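Valderrama Open Day

The Valderrama Open Day is a yearly public demonstration of household robotics, held on 1st September in the teaching building of the Valderrama workshop. It was started by Rocío Taipe and Tudur Wynne, who wanted the people of the neighborhood to see what was studied behind the doors of the workshop. The event lasts one afternoon and the entrance is free. Visitors must ask for a place before they come, and the number of places is limited to 200.

History

The first edition was a small meeting for the families of the students. It had a single talk and a short demonstration, which had to be repeated because the persons in the back rows could not see well. For the following edition the organizers moved the talk to the large hall and showed the work on a wall screen. A winter edition was tried in December, but few people came and it was not continued.

Lizeth Benavides took over the program later and gave it its present form. She divided the visitors into groups of 15 and asked that every group be received by one person from beginning to end. Before this change the guests walked freely between the rooms, and many of them missed the main demonstration.

Program

The afternoon begins with a welcome in the large hall. After it the groups go to two rooms, one for simulation and one for mechanical parts. In the mechanical room the visitors may hold joints and gears in their hands and ask questions to the students. The simulation room is the more popular of the two, and the waiting time can be long. Each group stays there for one demonstration and the questions that follow it.

The demonstrations are run with Fidel, a simulation program written at the workshop. Fidel shows a room, an arm and a number of common household objects, and the guide gives the arm a task in simple words. The same room may be loaded many times, so that every group starts from the same situation. The furniture of the virtual rooms was drawn by Cristian Ccori, and the household objects are kept in a separate library with the name Livby.

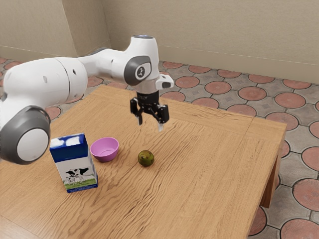
The kitchen table demonstration is the oldest part of the program and the one that returning visitors ask for most. It was prepared by Zoia Shevchuk, who also wrote the explanation that the guides read aloud. Her text asks the group to look first at the distance between things. The two-finger gripper is open and points down over the table, the green fruit lies alone on the wood, and the pink bowl stands between the fruit and the milk carton. The guide then asks which way the arm should travel if the fruit must go into the bowl, and what would happen if it came too low near the carton, the tallest of the objects. Children usually answer before the adults. A second exercise, called Biler, uses toy cars and is offered to school groups only.

Reception

The guest book of the event is kept in the workshop library. Many remarks in it are about the simulation room – some visitors had expected to meet a machine they could touch, and wrote that they were disappointed at first. Others found it easier to follow the movements on a large screen. Wynne has answered in the workshop bulletin that mistakes in Fidel cost nothing, and for this reason the guides are allowed to let the public choose a wrong path.

A printed summary of the questions is sent to the visitors who leave an address. It is written by the students and corrected by Benavides.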